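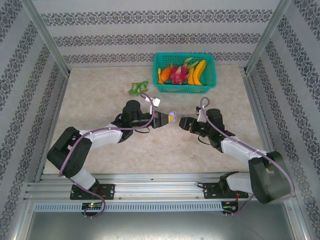

Pre-release safety checklist: Wosteo emoji keyboard, Android
Checked by Mekdes Wolde, comments by Gadisa Gudeta. December build.

1. Permissions
Keyboard asks for storage only when a sticker is saved — pass.
No contacts request on first run — pass.
Comment: the wording of the storage prompt is still the old one. Endano to send new text.

2. Private fields
Password boxes switch off suggestions and recent emojis — pass.
Banking apps open the plain layout — pass on all 3 test phones.
Comment: on the oldest phone the emoji key stays visible but does nothing when tapped. Grey it out.

3. Flashing content
Animated set checked for fast flashes, 226 files — two failed.
Comment: both are firework stickers. Pulled from the set until Amonitz redraws them.

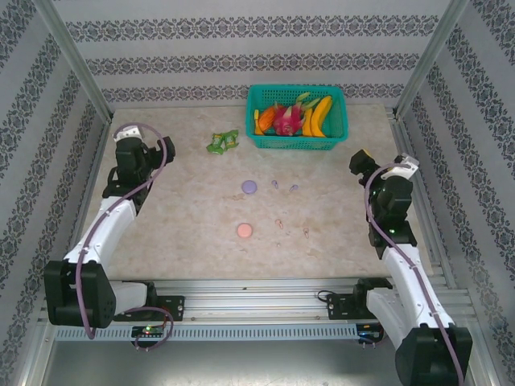
4. Screen reader
Every new emoji has a spoken name — fail.
Comment: the orange fruit and the orange square are both read out as "orange". Skin tones are fine.

5. Stored data
Recent list clears when the user asks — pass.
Typing history capped at 2000 words and kept on the phone — pass.
Comment: Mfinanga asked for a shorter cap. Left as it is for this build.

6. Sign-off
Items 3 and 4 to be checked again on the next build. Held until then. — G.G.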